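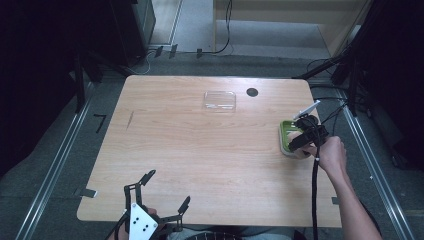
Figure 1. Recording a demonstration with two hand-held grippers. The right gripper holds the green tray; the clear container is farther back on the table.

Teaching a Two-Arm Robot to Clear a Table from Hand-Held Demonstrations
Student project report, Dakgate course in applied robotics
March 2020

Print this page | E-mail this page
Shares: 18 | Comments: 3

1. Task

Our group was asked to get the Kallio two-arm robot to put a small green tray inside a clear plastic container. We did not write the motions ourselves. A person did the task many times with a gripper in each hand, and the recordings were used to train the controller.

2. Recording

One person sits at the table and works with both grippers. A white plate is mounted on each one. The right gripper has a long black cable that goes down over the table edge. We had to keep this cable slack, as a tight cable pulls the wrist back and the pull shows up in the recorded path.

The rule for each run was the same. Start with both grippers near the front edge, pick up the tray with the right one, steady the container with the left one, put the tray in, let go, and return. The tray and container were moved to new spots between runs. We kept them away from the round hole near the far edge of the table after the tray caught on it twice.

We recorded 300 runs. Of these, 77 were thrown out. Most of the bad ones had a gap in the tracking when one hand passed in front of the other. The rest were runs where the person forgot to return to the start.

3. Remote control

We also tried driving the robot arms directly with the Drinora remote software. It was slower, and two of us never got good at closing the gripper at the right depth. The clear container was hard to judge on the screen. These runs were not used for training.

4. Problems still open

The trained controller reaches for the tray well but often lets go too early. We think our demonstrations were too quick at that point. The next group at the Flesside lab will record slower releases in June, using the same table.

E-mail this page | Print this page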